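6 Jan 2025

Back on the Rilby grasp planner, picking up from the mess I left before the break. The crease detector kept proposing grasps on the plain background and I finally found out why – the exposure clamp was set to 816 and never got reset after the Surnier tests. Turned it down, reran the replay set, and bad proposals went from 18 to 2. Very happy with that! 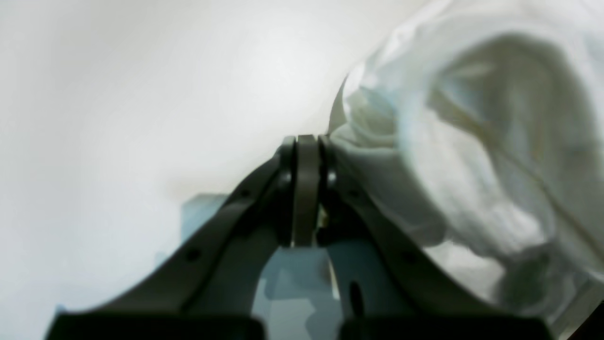 Wrist view, fingertips right up against the white cloth.

White on white is still the nasty case. The edge between cloth and background is so soft that the segmenter wobbles, so I'm now weighting the shading inside the folds more than the outline (branch lultby-13, not merged yet). Britt-Marie wants the contact threshold moved into the config file too, fair enough. Next: rerun with the old weights and compare logs.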